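Budgeting for hand-held grippers
By Marlene McKinnon, 18 November 2020

Budgeting for hand-held grippers is the part of automation planning that covers the purchase, upkeep and eventual replacement of grippers carried by a person and used to record handling work. Suppliers describe them as the cheap way into robotics. The claim deserves some doubt, as the quoted price seldom covers more than the tool.

A typical first budget lists two grippers and little else. The Lundby trial plan, often passed around as a model, allowed $592 for spare fingers and left labour out altogether – a generous reading of what staff time costs. Bakker and Nadov both quote fingers separately from the body, so a buyer comparing catalogues has to add the lines up before the totals mean anything.
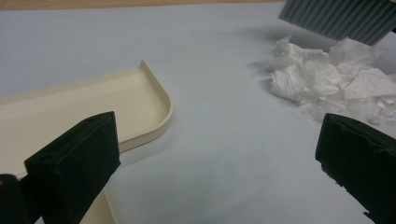

Page last changed: February, by M. Nijs

Tabletop tidying is the usual first job, with items such as a shallow cream plastic tray and crumpled white tissues. The props cost next to nothing, and this tends to flatter the estimate. Finger edges can chip, and a plan with no line for replacements should be treated as unfinished.

Whether the recordings ever pay for themselves is disputed. The Brandine planning guide assumes a return within two years but doesn't show its working. Leasing spreads the expense, though the contracts favour the lessor on wear and damage.

Comments

Maarten Nijs: I've moved the labour note up. The old version buried it.

gumleaf: We budgeted for the tool and forgot storage for the recordings. Ask for that quote early.

Contact the editors | Copyright Marlene McKinnon | Back to top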